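Avalden Puts Its Toaster Rules to a Vote

September 20, 2022

Residents of the Avalden building will vote in November on whether toasters may stay in the shared kitchens, a question that has already produced two petitions and one resignation from the bread-buying rota.

The trouble began when the management firm, Skevanov, circulated a notice saying the fire alarm had gone off 30 times since spring. Each call-out costs the building 80 dollars, and the notice blamed "unattended browning." It did not name a floor. The third floor took it personally anyway.

"I have made toast for most of my life without involving the fire department," said Marcelle Cordier, who lives on the third floor and started the first petition. It has 200 signatures, an impressive showing for a building where the last tenants' meeting drew nine people and a dog.

The second petition, from Timothée Marchal, asks for a quieter alarm.
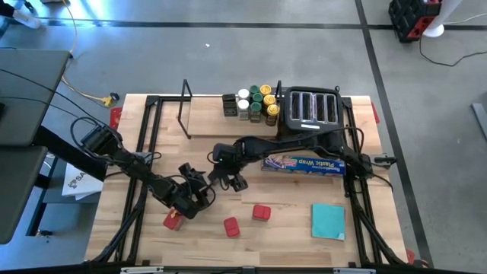
What the money could buy

Skevanov says it would rather spend 2000 dollars on new extractor fans, provided tenants agree to stand next to their bread while it cooks. Marchal calls this surveillance. Cordier calls it breakfast.

A compromise is being floated by Odette Texier of the first floor, who wants toasting allowed until ten in the morning and again after four. She has not said what happens to people who eat lunch — or to crumpets, which the current rules leave out entirely.

Ballots go under doors in the first week of November. Kettles are not affected.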